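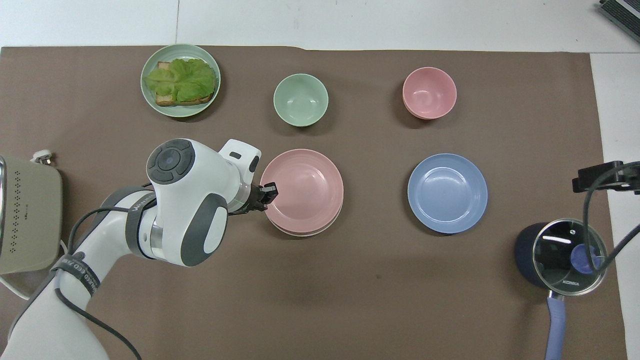 Sort the cable before you touch any calibration, Hiu-tung Lu wrote under the first version of this post, and I should have listened sooner. Reposting with more detail as the old one got merged into something about vacuum cups.

2 min read

Gripper drifts off the plate rim after a while – recalibrate or mechanical?

Nisbet
October 21, 2021

Tabletop cell, one white arm, two-finger gripper, camera on the wrist. Job is plates and bowls on a brown mat. Pick by the rim, move, put down, go home. Controller is the Gollham one, gripper fingers are Brerko, the short ones.

Fresh after startup it's fine. Fingers come down one each side of the rim, closes, lifts. Leave it going and the approach creeps sideways. By the end of a long run it's 2 mm out and a finger lands on the rim instead of past it. Then it stops on a force fault and I have to clear it by hand. Pink plate is the worst, that one has another plate under it, so there's less room for the lower finger. Single plates it mostly gets away with.

What I've done so far:
– redid the hand-eye calibration (twice). Good for a bit, then same again
– swapped the finger pads
– checked the mat, it's not moving, I taped the corners
– turned speed down, no diference

The cable runs in a loop outside the arm, from the upper link down. There's a strap round the upper link but I put that on myself and never really knew where it should sit. Bowls seem OK but I grab those from the inside so maybe wouldn't notice.

Don't want to pull the wrist apart if it's just software. Anyone had this?

Hiu-tung Lu

Not software, or not mostly. If a calibration is good at first and goes off with running, something is moving. Calibrating again only moves the error somewhere else.

Order I'd go in. Power off for all the hand work, and support the arm first if yours drops without brakes.

1. Camera mount. Try to rock it with a finger and thumb. Ours had 2 screws and both looked tight, one wasn't. Take them out one at a time, clean off the old threadlocker, fresh drop of the medium stuff, torque to whatever your manual says. Let it cure before you calibrate. I skipped that once and did the whole job over.

2. Cable. Run the arm by hand to the far reach and then tucked right in. The loop should never go tight and never get under a link. If it goes tight at full reach it pulls on the wrist every single cycle and that works the mount loose again, so you'll be back here in a week. Strap goes on the link, snug, cable still able to slide a little. Not over a joint. Slack goes on the side that opens up.

3. Fingers. Open, close on a flat gauge or a straight bit of scrap, see if both tips meet it together. If one is early, reseat it. Brerko fingers go on a small dowel and it's easy to trap grit behind.

4. THEN calibrate. Arm warm. Let it run 10 minutes with nothing on the mat, then do it. A cold calibration on a small arm will be off once the joints heat up, which could be part of your creep too.

For the stacked plate, teach it as a separate pick. Different height, and come in flatter with the lower finger. If you use the single plate height you're asking it to close on two rims. It might lift both or fault, depends on the day.

After that put a mark on the table, outside the mat, and send the tip to it at the start of every shift. Write down the miss. If the number stays put you're done. We check screws and strap every 1,000 cycles and haven't had a fault like yours since September.

skemside_bench

had same, turned out to be the light for me. sun came round onto the table in the afternoon and the rim detection shifted. pale plates worst. put a blind up. worth a look before you get the screwdriver out

also what do you have the force limit at?? mine was way too low from the factory

Nisbet

Update. Not the light, no window that side, but thanks. Force limit is default, left it.

Camera mount was loose. Not a lot – could feel it more than see it. Cable was tight at far reach as well, strap was too high up the link, moved it down and gave it more slack. Fingers were fine. Did the warm calibration after the threadlocker had cured overnight.

Ran it all morning and the mark check was the same at the end as at the start. Stacked plate is now its own pick and needs a bit more work, it still nudges the lower one sometimes on the way out. Will try coming in flatter. Leaving this open till I've got a full week on it.

Related
Gollham controller forgets home position after power cut
Brerko short fingers – which pad for glazed plates?
Strap or clip for outside cables on a small arm
Force fault on close, nothing in the gripper
Skemside bench group: warm-up routines, post yours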